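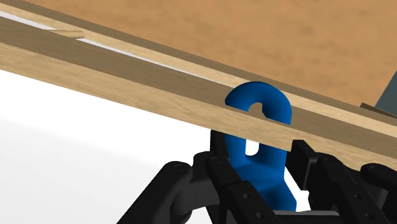

Blue arch by the beam (render)

How to set up a prayer chain by phone

We run one at Okham Chapel, 86 people on it now. Took us a few tries. Do it like this.

1. Get permission first. Put a sign-up sheet by the door for two weeks. Name, phone, text or call. Don't copy numbers out of the old directory, we did and got complaints.

2. Split into branches. Ten names max per branch. One lead each, plus a backup for when the lead is at work.

3. Write the request down before it goes anywhere. Keep it under 240 characters - longer ones get changed on the way. First name only unless the family says otherwise. No diagnosis, no hospital room number.

4. Send it. Pastor or office to leads, leads to branch. Last person calls the lead back. If no call by 8 pm, lead starts checking.

5. Nothing after 9 pm except emergencies. Decide what counts as an emergency beforehand, and write that down to.

6. Follow up. One short update within the week, even if its only "still waiting, keep praying." People drop off when they never hear back.

Texting only? Fine, but keep the callers seperate. Ours is 37 callers, the rest text. Group texts turn into chat very fast - turn replies off if your phone plan lets you.

Clean the list every January and June.

Contact: Okham Chapel office, 109 Bandmont Road | Back to top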